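Open Day at the Lindeck Mill

The Lindeck textile mill opens its doors to the public once a year, and I went this time because I've been buying their jersey by the roll for seven years and had never seen where it's knitted. The day was October 12, 2024. I took the early bus and got there before the gate opened.

The first stop was the yarn store, which is colder than I expected. Cones come in on pallets and sit for 2 days before they go near a machine. Balthasar Pfister led our group and was patient with questions. He has worked at the mill for 40 years, most of that in knitting.

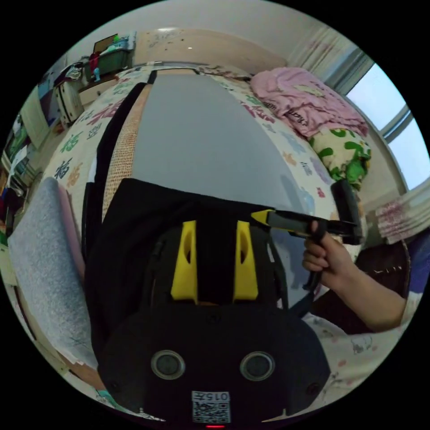
Black fabric and the gray board, on the bed.

The knitting hall is loud, and they hand out ear plugs at the door. The circular machines run three shifts. The cloth comes off as a tube, gets slit, and is rolled for the dye house next door. We could only look at the dye house through a window - a pump was being changed that morning. 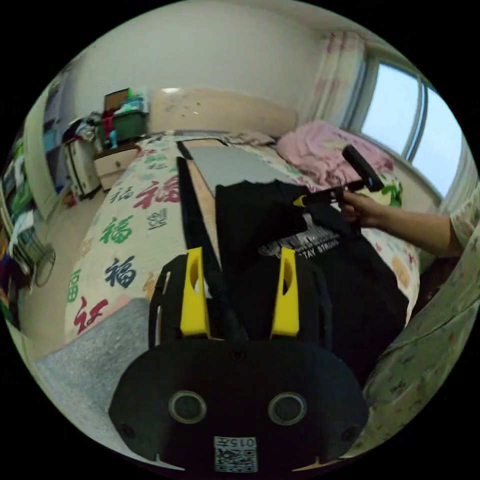
Most of what the mill dyes is black. Pfister said it's the hardest color to keep even from one batch to the next, and the one customers complain about first. Each batch gets a swatch cut and filed. The swatch books go back to before he started.

Lunch was soup and bread in the canteen, paid for with a ticket from the front desk. After that came finishing, where the cloth is steamed and checked for holes. Syahrul Mandagi runs the inspection tables and let a few of us mark faults with chalk. I missed more than I found. 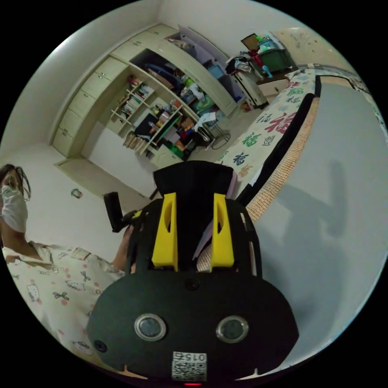
Two yellow fingers, upright and parallel.

The shop was the last stop. Seconds were sold by weight, and plain T-shirts were in bins near the exit. I bought 3 and a bag of offcuts. The line was slow and they only took cash.

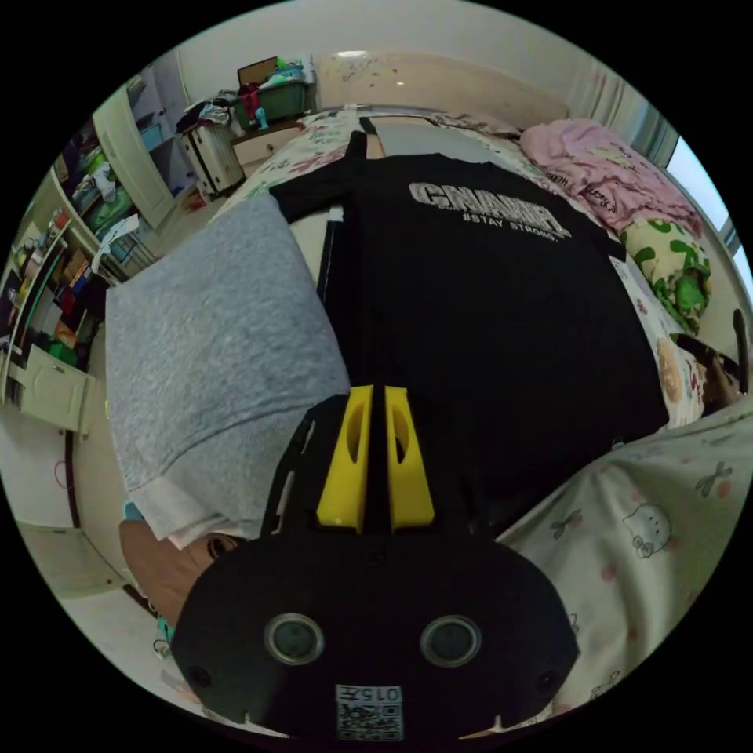 Washing advice was printed on a card by the till: cold water, inside out, dry flat. Parking is free but fills up early. The mill shop opens again in December for the winter sale, without the tour.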